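2/25/18

Nicotine label check, third batch

Started on the Skendora refills this morning. Bottles say 24 mg/mL. I have now had 17 bottles of theirs across three orders and I still don't believe the label. The first order ran low, the second ran high, and the shop that sold them told me both times that this was normal. Normal for whom? Somebody trying to cut down by stepping from one strength to the next is going by that number and nothing else.

Blank first, then the Janau standard, then samples in pairs. The blank was clean. The standard came out a little under where it should be, so I made it up again from the stock and got the same thing. Either the stock is going off or I can't pipette on a Sunday. Put a note on the stock bottle. If you use it before I've replaced it, write down that you did.

The flavor side is worse. The Cereck "zero" liquid is sold as having no nicotine at all, and one of the two bottles gave a small peak right where nicotine comes off. I ran a blank straight after and the peak was gone, so it isn't carryover from the strong samples, or at least not obvious carryover. I want to see it in a fresh bottle, bought somewhere else, before I say so outside this room. One bottle is one bottle.

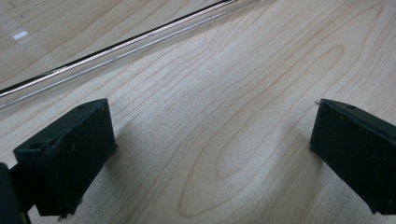
Second thing, the school survey that everybody keeps forwarding. It went to 300 students and the headline is that vaping has doubled since last May. Last May the question was "have you ever tried" and this time it was "do you use." Those are different questions. If anything the true rise could be bigger than they claim, or there could be none, and you can't tell from what they printed. I asked for the wording of all the items and got a poster back.

Also read the Brynjólfsdóttir report again, the one with 3,930 people in it. Bigger, and the methods are at least written down. But the people who quit smoking with the help of a device were found through shops that sell the devices. Anyone who tried it and went back to cigarettes had no reason to be standing in the shop. I'd still cite it, with that said in the same sentence.

To do:
New stock for the standard
Two more Cereck zero bottles, different seller
Rerun Skendora order two, whatever is left of it
Check whether the refrigerator door has been closing properly — the seal looks tired to me

Skendora numbers stay in pencil until the standard is sorted out.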